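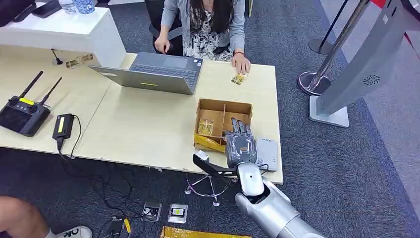
Matúš Kováčik escreve que a mão dele fecha bem em vazio, mas que ao fim de uma hora de trabalho os dedos começam a tocar na divisória da caixa, sempre do mesmo lado, e pergunta se deve recalibrar a mão ou o braço. Nem uma coisa nem outra, para já. Um desvio que cresce com as horas e mantém a direção costuma ter origem na mesa, no suporte do punho ou na posição da caixa, por esta ordem.

As notas seguintes aplicam-se a um braço Niken com mão de cinco dedos, a trabalhar sobre uma secretária comum com caixas de cartão de compartimentos. Com outras mãos mudam os valores, a sequência mantém-se.

A mesa

Dois tampos encostados não são uma mesa. Se a superfície de trabalho tiver uma junta, una os tampos por baixo com duas chapas aparafusadas e confirme com uma régua que não há degrau. A caixa fica inteira sobre um dos tampos, nunca a cavalo na junta. Sobre alcatifa, os pés assentam devagar: nivele, deixe carregado de um dia para o outro e volte a nivelar.

Quem trabalha sentado do outro lado apoia as mãos e os antebraços no tampo. Faça o ensaio com alguém nessa posição. Uma mesa nivelada sem ninguém encostado pode descer alguns décimos com uma pessoa a escrever no portátil.

A caixa

Marque no tampo dois cantos da caixa com fita e encoste-a sempre aos mesmos. Meça o centro do compartimento a partir da base da divisória e não do bordo superior, que o cartão inclina com o uso. Na nossa bancada o centro do compartimento esquerdo está a 483 mm da base do braço e a altura de aproximação é de 138 mm acima do tampo.

As abas abertas contam como obstáculo. Dobre-as para fora e prenda-as, ou inclua-as no volume proibido.

Embalagens em película metalizada refletem a luz do teto e o contorno visto pela câmara muda com a hora. Se a deteção falhar só à tarde, experimente primeiro uma folha mate sobre a luminária mais próxima. A pega faz-se pelo corpo da embalagem. Pela dobra, a película escorrega.

O suporte do punho

Qualquer peça fixada junto ao punho altera a carga e o volume ocupado. Depois de a montar:

Pese o conjunto, com parafusos, e introduza o valor no controlador. O nosso dá 693 g com a mão incluída.
Meça a saliência lateral e acrescente-a ao modelo de colisão.
Rode o punho de um limite ao outro, à velocidade mínima, e observe se o suporte se aproxima da caixa ou do antebraço.
Aperte os parafusos em cruz, faça um traço de marcador entre a cabeça e a chapa, e verifique o traço no início de cada turno.

Foi este traço que resolveu um caso igual ao de Matúš Kováčik: o suporte tinha rodado por volta de 3 graus. A olho não se notava. O programa de calibração Drekeck aceitava o resultado sem aviso, visto que só compara a posição inicial com a final.

Cabos

Os cabos pendurados na borda da mesa são a avaria mais frequente e a mais barata de evitar. Fixe o transformador ao tampo ou por baixo dele, com uma abraçadeira a poucos centímetros da saída do cabo, para que um puxão não chegue à ficha. No chão, separe a alimentação dos dados e leve cada grupo à sua caixa de pavimento pelo caminho mais curto. Cadeiras com rodízios passam por cima de tudo o que estiver solto. Uma calha baixa de borracha serve.

Etiquete as duas pontas de cada cabo. Uma só não chega quando é preciso desligar às sete da manhã com a mesa encostada à parede.

O comando

O comando portátil tem lugar fixo, ao alcance da mão e fora do alcance do braço. Antenas levantadas antes de ligar. Teste a paragem com o braço em movimento lento – um teste com o braço imóvel não prova nada. Setsuko Oda prefere repetir o teste depois de cada troca de bateria, e passámos a fazer o mesmo.

Limpeza da mão

Corte a alimentação da mão e espere que os dedos percam a força. Pano sem pelo, ligeiramente humedecido em álcool isopropílico, de cada articulação para a ponta. O pó de cartão acumula-se na face interior dos dedos, junto às dobras, e sai melhor com pincel seco. Não use ar comprimido, empurra o pó para dentro das juntas. Lubrificante só o Noiphan indicado na ficha da mão, uma gota por articulação, e limpar o excesso antes de tocar em película.

Quando recalibrar

Recalibre depois de mudar a mesa de sítio, de desmontar o punho ou de atualizar o controlador Weltska. Guarde o ficheiro anterior com o mês no nome. Se após as verificações acima o desvio persistir, anote a posição do mesmo dedo de meia em meia hora, com a caixa encostada à fita, e envie a tabela juntamente com a versão do controlador.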